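Hustbridge Technical Center
Bench Practice, Course 1841
Handout for Unit 6: Working at a Shared Table

Instructor: Loredana Zuccaro
Bench sessions: Meron Alemneh

Read before the bench session. Bring your own marker and a rag. Gloves are in the cabinet by the door, sorted by size.

What this unit covers

Unit 5 dealt with storage, meaning shelves, bins and what goes on which level. This unit is about the tabletop. Most of what gets lost, spilled or mixed up in a shared shop goes wrong on the table, in the minutes between taking something off the shelf and putting it back. We look at how to clear a surface, how to handle small items and lidded containers in gloves, how to label, and how to leave the table for the next person.

6.1 The surface

We teach on white tables. A white top shows dirt, pen marks and dropped screws, and it shows shadows too, so get used to working with the lights overhead and your own hand darkening the spot you are trying to see. If you can't see what you're picking up, lean back or move the item. Don't bring your face down to it.

Clear the table before you start. Clearing means everything goes back to its shelf or bin. Pushing things to the far edge is not clearing, and in the grading it counts as if you had done nothing.

Wipe with a damp rag first, then a dry one. Work from the far side toward yourself. Pen marks usually need a little alcohol on the rag. Old marks that won't come off with two passes should be left alone and reported to Meron – scrubbing with the green pads has already taken the finish off one table and we are not buying another this year.

6.2 Gloves

The shop gloves are close-fitting, with fabric backs. They protect against scrapes and keep skin oil off clean parts. They are not chemical gloves and they are not heat gloves. Unit 2 has the chart for those.

Fit matters more than people expect. A glove with empty space at the fingertips will fold when you press on something, and you will be holding the fold. A glove that is too small pulls your fingers into a curl and tires the hand. Try on two sizes. Make a fist, then touch your thumb to each fingertip. If you can pick up a paper clip on the second or third attempt, the size is fine.

Replace gloves when the palms go shiny.

6.3 Picking up small round items

A marker is the standard practice item. It rolls, it is smooth, and everyone has one. The steps:

Look at which way it is lying before you reach.
Come in from above with the fingers slightly curled and the wrist relaxed.
Set your thumb on one side and two fingers on the other, across the barrel and near the middle.
Close first, then lift. If you lift while you are still closing, the pen will shoot out sideways.

Gripping at the cap is a common mistake. On many markers the cap comes off in your hand and the pen stays on the table, or lands on the floor. If the pen is lying at an angle, turn your wrist to match it. Do not try to straighten the pen with a fingertip first. That is how it starts rolling.

Practice with the right hand and the left. Those who wear glasses for close work should wear them.

6.4 Tubs, tins and other wide containers

Wide, low containers are harder than they look. A hand won't go around them, so the temptation is to pinch the rim and pull. On a lidded tub the rim belongs to the lid. Pinch it and you may carry off the lid while the contents stay behind.

Before moving a container, find the line where the lid meets the body. On some there is a plain seam, on others a ridge or step you can feel through the glove. Run a fingertip along it. Then press the lid down with the flat of the fingers, going around in short steps, to check that it is seated. After that, use two hands, one on each side, below the line.

To slide a container a short distance, push low on the side wall. A push at the top edge can tip it if it is light or empty.

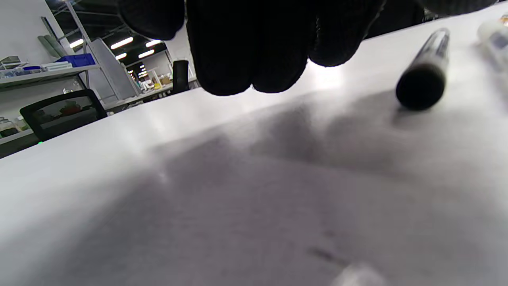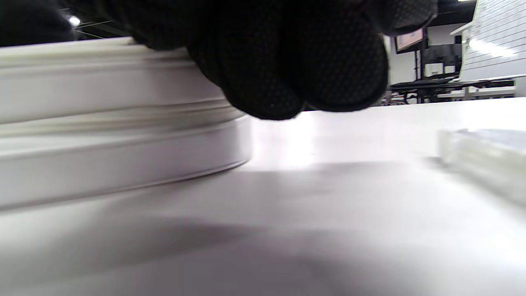
Gloved hand over a white tabletop, with a marker pen lying to the right (first) and at the upper rim of a round white container (second).

6.5 Labeling

Every container that leaves its shelf carries a label. The label gives the contents, the date it was opened and your initials. Write it before you fill the container. Write on the label while it is flat on the table, let the ink sit for a moment, and then stick it on.

Labels go on the body. Lids get swapped, and we have had a Gillo tub of thread sealant wearing the lid from a tub of grease for most of a term. If you want a second label on the lid so it can be read from above, that is fine, as long as the one on the body is there too.

Print in capitals. Use the full name of the material. "Clear stuff" and "W's mix" were both found on the shelf in December and both went in the waste drum, along with somebody's afternoon of work.

Clear plastic containers need a label as much as white ones do. Being able to see inside does not tell anyone what it is.

An unlabeled container is held for 48 hours on the quarantine shelf and then disposed of. There is no appeal.

6.6 Arranging the table while you work

Keep the item you are working on directly in front of you. Tools and pens go on the side of your writing hand, containers on the other side, and waste behind you or below. Left-handed students reverse this. Leave a hand's width of bare table along the front edge.

Keep pens and other rolling items parallel to the front edge of the table if it slopes toward the side, and at right angles to it if it slopes toward you. Our tables are supposed to be level. Tables one and four are not.

Chairs are pushed in when you are standing. Wagner Andrade will move yours if you forget and you may have to go and look for it.

6.7 Leaving the table

Cap the markers and listen for the click. Check the lids again. Return each container to the shelf it came from with the label facing out. Wipe down as in 6.1. Gloves go back in the cabinet right side out, or in the wash bag if they are dirty.

Allow some six minutes for this. Students who start when the session is already over nearly always leave something behind.

Bench exercise

Work in pairs. One person does the task and the other watches and takes notes, then you switch.

Part A. Clear and wipe one table. Your partner inspects it.

Part B. Gloves on. Pick up a capped marker from three different positions and set it down on a line drawn by your partner. No rolling, no regrips.

Part C. Check the lid on a round tub, move the tub from the left end of the table to the right with two hands, and check the lid again.

Part D. Label the tub according to 6.5. Take off your gloves for the writing if you need to.

Part E. Return everything and leave the table.

Hand in one page of notes per pair. Say what slipped and what your hands were doing when it slipped. Drawings are welcome. A page that says everything went well will be handed back to be done again.

Reading

Mofokeng shop manual, chapter on benches and surfaces, first half only. The copy in the library is missing its index, so ask Bronisława Jasińska at the desk for the photocopied one.

Welington Marinho's notes on container sizes are pinned up next to the quarantine shelf. Please read them there and leave them on the wall.

Make-up sessions for this unit are held at the Predivthorpe annex at 4 p.m. Sign up with Meron.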